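스티르켈, 의류 접기용 양팔 로봇의 그리퍼 오류 원인 공개하고 무상 점검 실시

전체 고객 대상으로 7월부터 순차 진행… 점검 전까지는 저속 모드 사용 당부

양팔 로봇으로 의류 정리 작업을 자동화해 온 스티르켈(Stirkel)은 의류 접기 시스템 '그루네오(Gruneo)'에서 확인된 그리퍼 오류의 원인과 조치 계획을 오늘 고객 여러분께 상세히 알려 드립니다. 먼저 그동안 불편을 겪으시면서도 작업 기록을 꼼꼼히 모아 보내 주신 여러 세탁 공장과 물류 현장의 담당자분들께 깊은 감사의 말씀을 드립니다. 보내 주신 기록이 없었다면 원인을 찾는 데 훨씬 더 긴 시간이 걸렸을 것입니다.

이번 오류는 고객사인 빌렐라(Vilela) 세탁 공장에서 일요일 오전 야간조 교대 직후에 처음 보고되었습니다. 두 팔이 옷감의 양쪽 끝을 잡고 펴는 동작에서 한쪽 그리퍼가 놓기 명령을 받고도 손가락을 벌리지 않았고, 그 상태에서 반대쪽 팔이 계속 움직이면서 옷감이 당겨져 솔기가 뜯어졌습니다. 다행히 다친 분은 없었으며, 현장 작업자께서 비상정지 버튼을 눌러 주신 덕분에 장비도 큰 손상 없이 멈추었습니다. 침착하게 대응해 주신 그날의 근무조 여러분께 이 자리를 빌려 다시 한번 고마운 마음을 전합니다.

의류 취급 작업: 흰 작업대 위의 녹색 천과 로봇 그리퍼
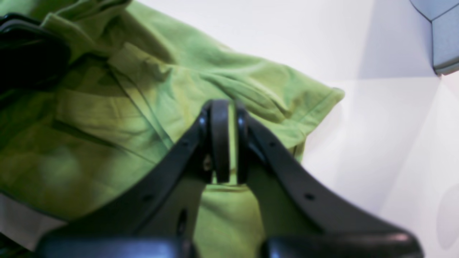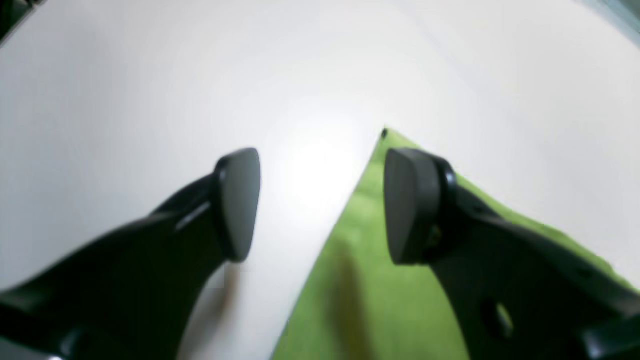
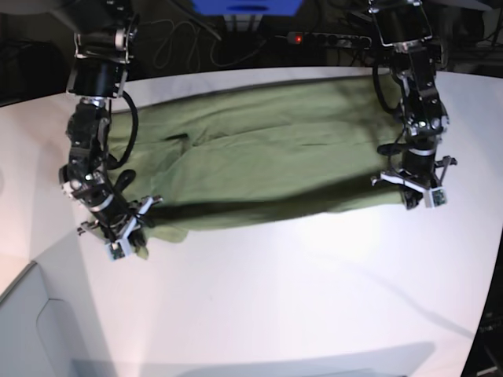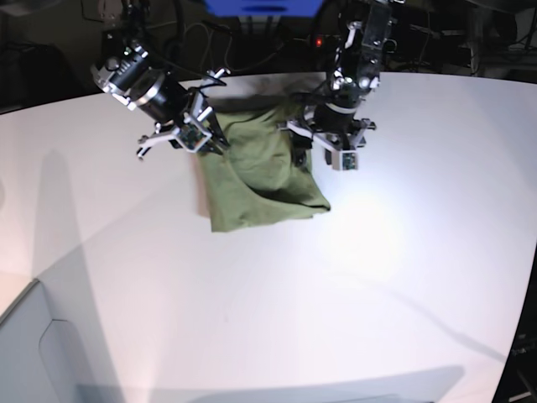
원인 조사 결과

스티르켈은 협력 시험기관인 팔라르(Fallar)와 함께 접기 동작을 1338회 반복하며 오류를 재현하고자 했고, 그 가운데 10회에서 같은 증상을 확인했습니다. 처음에는 손가락 부품의 마모를 의심했으나, 부품을 모두 새것으로 바꾼 뒤에도 증상이 이어졌습니다. 조사팀이 제어 기록을 한 줄씩 대조한 끝에 찾아낸 원인은 두 팔 사이의 신호 순서였습니다. 얇은 천이 여러 겹으로 겹쳐 잡히면 파지력 값이 짧은 순간 크게 흔들리는데, 이때 제어 프로그램이 '놓기 완료' 신호를 실제보다 먼저 내보내는 경우가 있었습니다. 반대쪽 팔은 이 신호를 믿고 다음 동작으로 넘어갔고, 천의 장력이 올라가도 동작을 멈추는 조건이 충분히 엄격하지 않았습니다.

설계 단계에서 마땅히 걸러 냈어야 할 문제였다는 점을 스티르켈은 무겁게 받아들이고 있습니다. 2011년 창립 이래 현장에서 안심하고 곁에 둘 수 있는 장비를 만들고자 애써 온 회사로서, 고객 여러분께 심려를 끼쳐 드린 데 대해 진심으로 사과드립니다.

조치 내용과 일정

새 제어 프로그램은 손가락이 벌어진 위치를 직접 확인한 다음에만 반대쪽 팔의 동작을 허용하며, 장력이 기준을 넘으면 두 팔을 함께 정지시킵니다. 팔라르에서 새 프로그램으로 접기 동작을 1000회 시험하는 동안 같은 증상은 나타나지 않았습니다. 방문 점검은 7월부터 설치 순서에 따라 진행되고, 프로그램 교체와 그리퍼 교정 비용은 전액 스티르켈이 부담합니다. 오류로 손상된 의류에 대해서도 작업 기록을 확인한 뒤 보상해 드립니다.

점검을 받으시기 전까지는 다음 사항을 지켜 주시기를 부탁드립니다.

- 양팔 펴기 동작은 저속 모드로만 사용해 주십시오.
- 그리퍼가 천을 놓지 않을 때에는 손으로 당기지 마시고 비상정지 버튼을 먼저 눌러 주십시오.
- 정지한 뒤에는 전원을 차단하고 고객지원팀에 연락해 주십시오.

점검 예약과 보상 문의는 스티르켈 고객지원팀과 각 지역 담당 기사를 통해 접수하실 수 있으며, 현장 사정으로 방문 시간을 조정하셔야 하는 경우에는 야간 시간대 점검도 가능합니다.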